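4.2 Crease Quality in Short-Run Folding

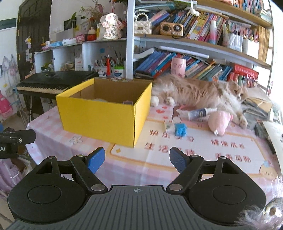
Figure 9. Open yellow box on a table with a checked tablecloth.

Share 17 Comments 23

Folded covers were scored on two benches, one at the Bralton site and one at Drerberg. Both used a rotary scoring head with a matched channel. Stock was held overnight in the press room before scoring, and the grain direction was marked on each sheet. A total of 1349 sheets were run in May, all from a single mill lot.

Cracking along the fold was graded under a loupe by the Akbulut scale, in which zero means no visible break in the coating. Sheets scored across the grain showed cracking of up to 23 percent of fold length. Sheets scored with the grain stayed below nine percent. Widening the channel lowered the grade on coated stock but left a soft fold on uncoated stock, and the Tritholm folder then rejected 17 sheets for skew. Channel width was therefore fixed for the perforation runs in Section 4.3. Blade wear was not controlled.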